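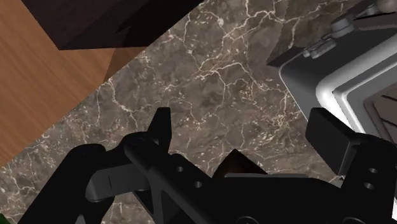

Marble counter with pale veining beside the wood surface.

Ultthorpe Kitchen Skills Program
Progress report to the Gokum Fund
Prepared by Matilde Esteves, program manager
2023-03-05

1. Period covered

This report covers the second half of the grant year. It follows the outline your office sent us, except that staffing and premises are combined because the two were hard to separate this time.

2. Attendance

We recorded 1182 attendances against a target of 1297. Most of the shortfall came from the evening course, which lost its bus connection when the route through Ultthorpe was shortened. We moved the start time forward by half an hour and attendance recovered in part. The daytime courses met their targets. The short course for people living alone for the first time was full and has a waiting list.

Fikri Hutapea has taken over registration. New participants now sign up on one form instead of two, and the form asks about allergies and reading level at the start. Two returning groups still had records on the old sheets, and these have been copied over.

3. Course content

The core course still covers budgeting, safe food storage, basic cooking and reading labels. At the request of participants we added a unit on home care: laundry symbols, ironing, stain removal and cleaning a refrigerator. Ada Greco wrote the handouts and tested them with the daytime group. The laundry sheet was too long and has been cut to one page.

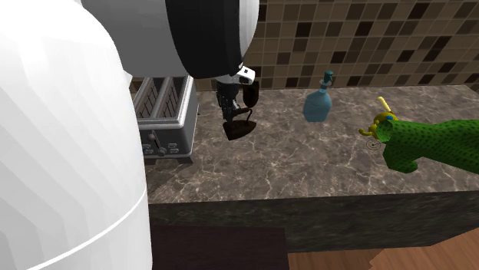 The home care unit takes up one session, so the second session on batch cooking was dropped. Several participants asked for it back. We plan to offer it as an optional evening in May, if the room is free.

The label reading session needs more work. It assumes people can do percentages in their heads, and many can't. Leszek Kołodziej is redoing it with a printed chart.

4. Staffing and premises

Qistina Kwok joined as a part-time instructor and teaches the evening course. One instructor post is still open. We advertised it twice and interviewed 3 people, but the hours did not suit any of them. We would like to readvertise it as two shorter posts at the same total cost.

The lease on the teaching kitchen was renewed on the same terms. The landlord has agreed to replace the back door, and the work has not been scheduled yet. 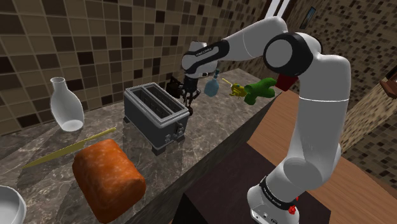
Toaster on the gray marble countertop.

5. Budget

Spending is slightly under plan, mostly on account of the unfilled post. Food costs ran over by 9 percent, with cooking oil and eggs the main items. We changed our dry goods supplier to Fleto, which delivers in smaller amounts and has reduced waste. We ask permission to move part of the salary underspend to the food line. A revised budget sheet is attached.

6. Next period

Fill the open post.
Finish the new label reading session and try it with both groups.
Run the batch cooking evening.
Talk to the bus company about the evening route.
Send you the participant survey results with the next report.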